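Cillesov Home Services - Hand Tool and Automation Inspection
Checklist 4, domestic kitchens, revision for March
Applies to: two-finger hand grippers, Jasto unpacking line, Brandes sorting cell
Completed by: Ekene Ajayi
Status codes: OK / OBS (observation, work continues) / FAIL (tool out of use until cleared)

Section A - Tool condition, before the shift

A1. Side plates free of cracks at the cut-outs. OK
A2. Screw heads on linkages seated, none standing proud. OK
Comment: One screw on unit 56 had backed out a quarter turn. Retightened and marked with paint pen. Recheck at the end of the shift.
A3. Fingers close parallel along full length. OK
A4. Strip on inner face of each finger intact, no lifting at the tip. OBS
Comment: Lifting on two units. Both still hold a bag. Strips ordered from Brandes, same part as last time.
A5. Closing force within limit set by Protus sheet. OK
A6. Trigger returns without sticking. OK

Section B - Operator

B1. Operator has signed the current task card. OK
B2. Wrist rest taken after each block of 66 picks. FAIL
Comment: The counter on the tool shows the block is complete but gives no sound. Three operators worked straight through it. Before the grippers came in, people set their own pace and changed hands when they wanted to. The block count took that over, so the prompt has to be one they can notice. Sound to be enabled before next use. Tools held at the depot until done.
B3. Operator can put the tool down within reach without bending. OBS
Comment: Seated work at a table is better than last quarter. Tool ends up resting on the operator's leg between picks. Add a hook or a tray.
B4. Loose sleeves and cords secured. OK
B5. Operator knows how to stop a recording and that doing so carries no penalty. OBS
Comment: Two people knew the first part and had not been told the second. Repeat at briefing.

Section C - Work area, customer premises

C1. Floor between table and kitchen clear of items at foot level. OBS
Comment: Pans, mats and small items left on floors remain the most common finding. Operator asks the customer before moving anything. If the answer is no, work stays at the table.
C2. Sliding door tracks identified before walking with the tool. OK
C3. Glare from windows checked from the working position. OBS
Comment: Daylight directly opposite the operator. Turn the chair if the table allows it.
C4. Table covering flat and not sliding under load. OK
C5. No work directly under open shelves holding cookware. OK
C6. Water heater pipes and hoses outside the reach of the tool. OK

Section D - Handling of bags and soft packaging

D1. Bag gripped above the contents, not through them. OK
D2. Round produce checked for pressure from fingertips. OBS
Comment: Thin plastic gives no warning. The operator used to feel a soft fruit by hand and now has to judge it by eye. Slow close is mandatory for any bag with something round in it.
D3. Printed phone numbers and addresses on packaging masked before data leaves the site. OBS
Comment: Masking catches flat labels well. Crumpled bags are the weak point, as the digits run over folds. Manual review stays in place for all bags.
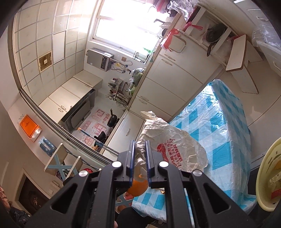 Ekene Ajayi adds that the manual review falls on the same four people who used to do the unpacking at Jasto, and that nobody has reduced their pick target to make room for it. The last batch was 2484 clips. At the present target they review after 4 p.m., when they are tired, and the miss rate goes up. Ajayi asks for a cap of 2000 per batch and review time counted as shift time.

Response from operations: cap accepted. Shift time under discussion with Cillesov, answer due before the next inspection.

Section E - Changes to jobs since last inspection

E1. Written task description matches work performed. FAIL
Comment: Cards still say "unpacker." Work performed is gripper operation, review and customer contact. Pay grade follows the card - correct the card first.
E2. Operators consulted before target changes. OBS
Comment: Consulted by message, one day's notice.
E3. Manual unpacking kept available when the sorting cell is down. OK

Open items: A4, B2, B3, B5, C1, C3, D2, D3, E1, E2
B2 and E1 to be closed before tools are reissued.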